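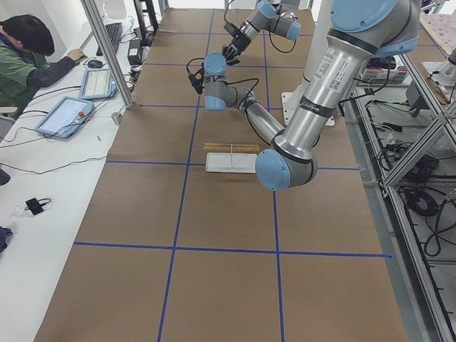
I came to vegetable growing the way some people come to marathons, which is to say late, loudly and with far too much kit. My plot at Flasholm is 60 feet long and 23 feet wide, which makes 1380 square feet of clay, couch grass and somebody's old carpet, and for the first two years I gardened it by wandering about with a seed packet and hoping. What finally sorted me out was a big sheet of brown paper and a roll of tape. Cover a long table, run your tape straight across and straight up, and you've got large plain rectangles like the ones on this table, dark blue lines and all, and every one of them can stand for a bed. I did mine one wet December afternoon and I've been slightly evangelical about it ever since (ask my family, they've stopped coming into the kitchen).

I know there are apps. I tried one! It wanted my postcode, my soil type and a monthly payment, and then it told me to plant aubergines outdoors. On paper you can move a bit of card marked "leeks" from one end to the other and stand back with a cup of tea, and you see straight away that you've put the tall stuff where it'll shade everything else.

So I settled on 18 beds, all the same size, with paths wide enough for the barrow. The sameness matters more than I thought it would. One net fits any bed. One lot of hoops fits any bed. When the onions come out and the winter cabbages go in, I'm not on my knees with a saw at teatime trying to make a cover fit a shape I invented in a good mood three years ago.

The rotation bit scared me for ages, all those diagrams with arrows. My version is very simple. Beans and peas go where last year's potatoes were, cabbages follow the beans, roots follow the cabbages, potatoes follow the roots, and courgettes go wherever there's a gap and lots of muck. Is it perfect? No. I've broken it twice for garlic, and I'd do it again.

Now, beans. I grow Rallis, a flat climbing bean I was given at the Greltgate seed swap in a twist of newspaper, and I'm completely soppy about it. It sulks through May, does nothing you'd want to show a visitor in June, and then one warm week it's over the top of the canes and waving at the neighbours. The pods stay tender even when you've missed one (and you will miss one). I save seed from the two best plants each autumn and dry it on the spare bed, to the dismay of guests.

The money side is less romantic. I give myself 100 pounds a year for everything bar the rent, and most of it goes on compost and netting. Seeds are cheap if you're firm with yourself. I'm not firm with myself once the Fudmont catalogue lands on the mat, so I now take it to the kitchen table along with the plan, and if a thing has no rectangle to go in, I don't order it. That rule has saved me from three kinds of pumpkin and a very handsome artichoke.

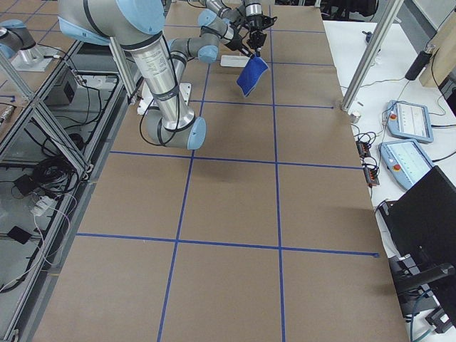

A small blue cloth above the brown paper and tape.

Water is the other thing I got wrong. I used to sprinkle a little on everything every evening and feel terribly virtuous, and the lettuces bolted anyway. These days I do a few beds at a time and really soak them, then leave them alone for several days. The roots go down looking for it, and I get my evenings back. I put a thick layer of half-rotted leaves on afterwards, which the blackbirds fling all over the paths with great joy.

Slugs, well. I've done the beer, the eggshells, the wool pellets and the torchlit walks in my dressing gown. What works best for me is growing things on in pots until they're big enough to take a nibble, and sowing twice as much lettuce as we could ever eat. There's a frog under the water butt who I like to think is helping, though he's the size of a jam jar lid and doesn't seem in any hurry.

The paper plan gets terribly tatty by summer, by the way. Mine has tea rings, a torn corner and a whole row of pencil notes I can't read, one of which seems to say "never again, sprouts". I copy the useful bits on to the new sheet each winter and start again with fresh tape. This year the sprouts are in bed four.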